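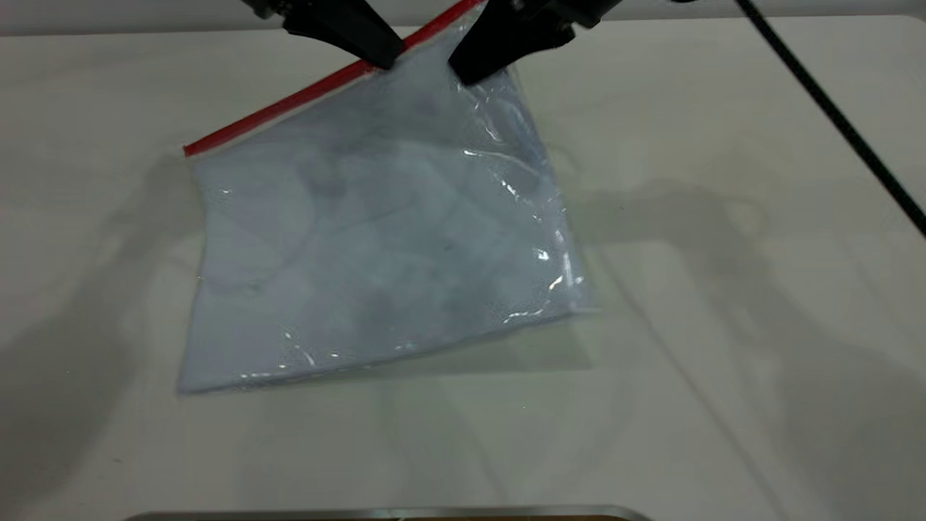

Catalina Herrera wrote to us that a zip bag keeps food fresh forever, as long as you squeeze out every bit of air first, and that she has been doing it since second grade.

Forever is a long time, Catalina. We like zip bags too, but when somebody says "forever" or "every bit," it's a good idea to slow down and poke at it a little.

What does "fresh" even mean?

People use one word for a lot of different things. A cracker that isn't fresh has gone soft. A slice of bread that isn't fresh has gone hard. An apple slice turns brown, and a strawberry grows gray fuzz. Those are four different problems, and a bag would have to be pretty amazing to fix all of them.

So let's take them one at a time.

The soft cracker

Crackers are very dry. The air in your kitchen has water in it, even though you can't see it, and a dry cracker soaks some of that water up. Close the bag well and only a little damp air is shut in with the cracker. More can't get in easily. Here the bag does a good job, and we have no complaints.

The hard bread

You might think hard bread has simply dried out. That's part of it. But bread is full of starch, and after baking, the tiny bits of starch slowly line up and get stiff. This goes on even inside a closed bag. It also happens faster in the fridge than on the counter, so if someone tells you the fridge keeps bread soft, you're allowed to raise an eyebrow. The freezer is different. It slows the stiffening way down.

The brown apple

When you cut an apple, you break open lots of its cells. Stuff from inside the cells mixes with oxygen from the air and turns brown. Less air should mean less brown, and that's where squeezing the bag comes in.

Does it work? Some. The trouble is "every bit." Try it: put apple slices in a bag, press out all the air you can, and look at the spaces between the slices. There's air in there. There's even air inside the apple! Apples float in water partly for that reason. No amount of pressing with your hands is going to get it all.

The fuzzy strawberry

Mold starts from spores, which are far too small to see. They float in the air and land on nearly everything, so they were probably on the strawberry before it ever went into the bag. A bag can't take them off. It can even make things worse, since strawberries give off water and a closed bag holds it in. Mold loves that.

There are also germs that grow just fine with hardly any air, and some of them don't make food look or smell bad. If food has been left out too long, a squeezed bag doesn't make it safe. Ask a grown-up before you eat it, and don't do a taste test to find out.

But my way works, I've seen it!

Maybe. We hear this a lot. Jarmo Laaksonen told us he squeezed the air out of a bag of grapes and they were still good 8 days later. Great! But how would the grapes have looked if he hadn't squeezed? He doesn't know, and neither do we. Grapes often last that long in a fridge anyway.

To find out, you need two bags that are the same in every way except one.

A test you can do

You'll need one apple, two zip bags of the same size, and a grown-up to do the cutting.

Cut the apple into 8 slices. Put half in each bag. Squeeze the air out of one bag and zip it. Leave the other one puffy and zip that too. Write S for squeezed and P for puffy, then put both on the same shelf in the fridge.

Look at them after 2 hours, and again the next morning. Now comes the part people skip: have somebody else look who doesn't know what S and P stand for, and ask which slices are browner. If you already hope the squeezed ones will win, your eyes may help them cheat.

When you're done, throw the slices out or put them in the compost.

What if there's no difference? Write that down too. Manon Chan tried it in December and couldn't tell her bags apart. Celeste Henríquez could, but only in the morning. They used different kinds of apple – and some kinds brown much faster than others – so we can't say which of them got the "right" answer.

Catalina, we'd love to know what yours do. Please don't wait forever to check.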